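Hard Water, Soft Water and What Ends Up on the Cutlery

May 30, 2023

The water chemist we spoke to has spent most of her working life on scale. She trained at a municipal treatment plant in Cundville, moved to the testing laboratory at Wollesden, and now runs its household program, which takes in tap samples from anyone willing to fill a bottle and mail it. She asked that we leave her name out, as the laboratory does contract work for two utilities in the area.

The program received 200 samples last year. Most arrive with a note complaining of white film on glasses or spots on spoons and forks.

"People assume contamination," she said. "It's calcium carbonate, nearly every time. The water evaporates and the dissolved solids stay where they were."

Hardness in the United States is often reported in grains per gallon. The Cundville supply, drawn from limestone wells, tests at 11. By the usual household scale anything over 10.5 is very hard. Garcombe, on reservoir water, is soft enough that her office seldom hears from anyone there.

She is particular about the difference between film, spotting and etching. Film is an even deposit and comes off with a weak acid such as white vinegar. Spotting is the same mineral left by separate drops. Etching is damage to the surface of the glass, and no cleaner removes it.

"If vinegar does nothing after 30 minutes, stop," she said. "You're not looking at a deposit anymore."

Drying is where she thinks most households could do better. A closed container holds water at the bottom, and whatever stands in it sits in a solution that gets more concentrated as it evaporates. She recommends checking the base of any holder before buying it. Drain holes help only if the holder also stands clear of the counter. 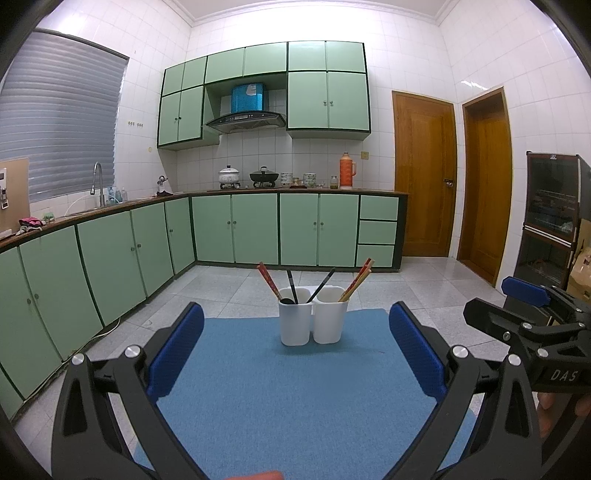 Chopsticks and other utensils in a two-cup plastic holder.

Wood and bamboo are a separate matter. They absorb water, so the mineral deposit is less of a concern than the time they stay damp. She stores hers flat until they are dry all the way through and puts them upright afterward. Lacquered and painted pieces vary too much for a general rule, in her view, and she follows the maker's instructions on those.

We asked about softeners. An ion exchange unit swaps calcium and magnesium for sodium, and the resin has to be regenerated with salt at intervals. The Warraich pilot, which the laboratory monitored from December until early spring, compared homes with softeners against homes that changed only their detergent dose and rinse aid setting.

"The softener homes had less film," she said. "They also had more etching on older glassware, and that was the part the owners didn't expect. They had kept using the same amount of detergent."

Soft water needs less detergent. With little calcium for the builders in the detergent to bind, the excess acts on the glass, and hot cycles speed it up. The pilot's written advice was to reduce the dose step by step until dishes came out dirty, then go back up one step.

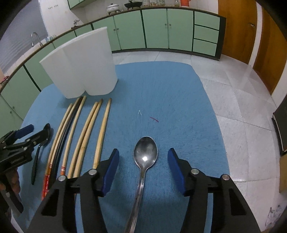
Stainless steel tolerates most of this. Her main caution is chloride. Salt or a chlorine cleaner left on the metal can cause pitting, which shows first as small dark points and does not polish out. Rainbow discoloration is a different effect, caused by heat or minerals, and usually responds to vinegar. She advises against soaking flatware overnight and against mixing silver plate with stainless in the same basket.

The laboratory's largest remaining job is the hardness map, which will cover 2000 addresses when it is finished. Existing figures are averages for a whole supply, and she regards them as too coarse to set a softener by. A street fed from two wells can change hardness in the course of a day.

"Get a test strip," she said. "Run the cold tap first, and don't sample downstream of the softener if you want to know what the utility is sending you."

Sample bottles are available at the Wollesden front desk. Results are mailed back with the hardness, pH and total dissolved solids listed on one sheet.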